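4. Recording your first batch of examples

By now you should have the arm bolted down, the side camera talking to the Matness recorder, and the clear walls clipped around the table. If any of that is still in pieces on the floor, go back to section 3 and I'll wait. This is the fun part and I don't want you doing it with a loose clamp!

Quick word on what we're after. An "episode" is one complete go at one task, start to finish, with you driving the arm. The Bellis trainer learns from a pile of those, so most of this section is me nagging you about making the pile a good one. My starter set for the bowl task was 296 episodes. You can get something that moves sensibly out of fewer, but I wouldn't expect much grace from it.

4.1 Setting out the objects

1. Pick one bowl and two loose objects. Go for different shapes and different feels, something hard with corners and something soft and lumpy. I swap mine between batches, but never in the middle of one.

2. Put the bowl down first. Anywhere inside the walls is fine, including close to a wall, so long as the gripper can still get over the rim. Don't always put it in the middle (I did this for my whole first week and ended up with an arm that dropped everything in the middle, bowl or no bowl).

3. Scatter the other two. Turn the block to a new angle each time. If something lands leaning or snuggled up against the bowl, leave it, those are good ones to have.

4. Check the camera preview. You want the tabletop and everything on it in view before you start. A bit of glare on the acrylic is okay. A big white patch sitting on top of an object is not, so move your lamp.

A mint-green block set at a slant, a pale wooden bowl over toward the front and right walls, and a fuzzy red strawberry just past the rim: that's a layout I'm happy with. The gripper is a dark blur over the table, and you'll get plenty of images like it. Leave them in.
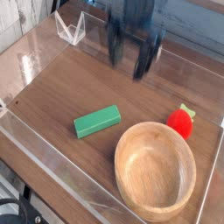
4.2 Recording an episode

1. Send the arm to its home pose and let it settle. Keep your hands outside the walls from here on.

2. Type the instruction into the Task box in plain words, like "put the strawberry in the bowl." Spell things the same way every time. The recorder thinks "strawberry" and "Strawberry toy" are two different jobs, and it took me an embarrassingly long evening to find that out.

3. Press Record, count to 2 in your head, then start moving.

4. Drive the arm the way you'd like it to drive itself. Come in from above, slow down near the object, close, lift clear of the rim, carry, open. Smooth beats fast. If you fumble the grasp, back off and try again in the same episode, because a few recoveries in the set really do help.

5. Let go, raise the gripper well above the bowl, and press Stop. Don't drive home while it's still recording.

6. Mark it Keep or Toss right away. You think you'll remember later, and you won't.

CAUTION: The walls keep objects from rolling off. They are not a guard. Acrylic will crack if you push the arm into it, so set the side limits from section 3.4 before you record anything near an edge, and hit the stop button before you reach in to move things around.

NOTE: My episodes run roughly 19 seconds. If yours are much longer you're probably hesitating over the grasp, and the trained arm will hesitate too (it's a bit uncanny, like watching yourself dither).

4.3 Between episodes

Reset by hand. Move all three objects, even if only one of them got picked up last time. Every 23 episodes I stop, stretch, and play a few back at double speed. Things I look for:

- The camera has been nudged. Check a fixed corner of the table against your first episode.
- The typed instruction doesn't match what you did.
- The clip starts with the arm already moving.
- The light has changed a lot. Late afternoon sun is the usual culprit at my place. Some variety is fine, and I like to record part of each set with the blinds closed.

Toss anything where you hit a wall, knocked the bowl over, or got a hand in the shot. Don't toss an episode for being ugly if the task got done cleanly in the end.

4.4 Saving the batch

1. Choose File, then Close Batch. Wait for the bar to finish before you unplug anything.

2. Name it with the task and a batch number, like bowl_pick_04.

3. Copy the folder to a second drive before you open it in Bellis. Bellis trims the idle bits off the ends of each episode and saves over the originals unless you untick that box.

If the recorder says "frames behind," your computer is struggling to write the video. Close the browser, and if that doesn't do it, drop the preview size in Settings. The saved video stays at full size either way.

Related pages
Clipping on the clear walls and setting side limits
Irov gripper: cleaning and replacing finger pads
Matness recorder error messages
Trimming and labeling episodes in Bellis
Raltevside starter kit parts list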